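Mar 21, 2020

Day whatever of staying in. I have decided to keep a diary again, on the theory that future generations will want to know what I ate (toast). The last entry in this notebook is from August and says "start running." I did not start running.

Worked on the sourdough. Everybody on my block seems to have discovered bread this week and the flour shelf at Heffernan is bare, so I am feeding my starter the fancy Brudetti stuff I was saving for pasta. It eats better than I do.

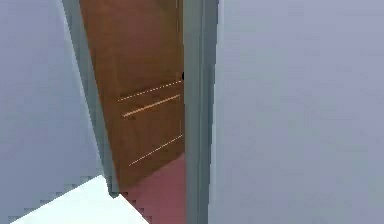
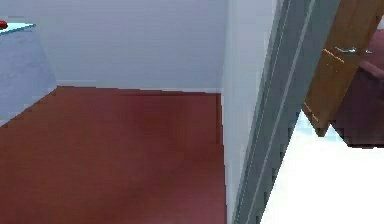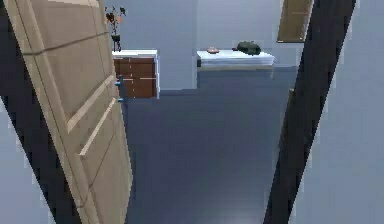 Is it all right to switch flours on a starter halfway through?
Siobhán Geraghty says go ahead, but mix the new one in with the old for a couple of feedings so it doesn't sulk, and expect it to be slow for a day or 2.

She told me this over the phone at some length. Siobhán has kept the same starter going since college and talks about it the way other people talk about a gifted nephew. I asked if I could have a piece of it when all this is over and there was a pause. She said she would think about it.

Mine is named Dridach, after the brand of jar it lives in. At ten this morning Dridach had risen by the width of my thumb. By noon it had sunk again and smelled like nail polish remover. I read a forum thread with 1,355 replies, most of them from two men who disagree about rye. One of them has been typing in capitals since page four. I read all of it. I would put my money on the quiet one.

Baked a loaf anyway. The recipe said to let the dough prove until it "feels alive," and I poked it for a while and could not reach a verdict. It came out flat and very dark, with a crust that took the good knife and both hands. The middle was gummy. I ate three slices standing up with too much butter and then felt I should sit down for the fourth.

Kieran Ó Dubhghaill texted a picture of his loaf, which had an ear on it like something from a bakery window. He has been baking for nine days. I wrote back "nice!!" and put the phone in a drawer.

Then I got it out again to ask him about oven temperature. He uses a cast iron pot with the lid on for the first part, for the steam. I own a Jistitden casserole with a plastic knob rated for much less heat than that. He says the knob unscrews and you can plug the hole with foil. I have looked and I think the knob has been on there since my mother had it.

Fed Dridach again at nine, half Brudetti and half the last of the old bag. Put a rubber band around the jar to mark the level. Must find a screwdriver tomorrow.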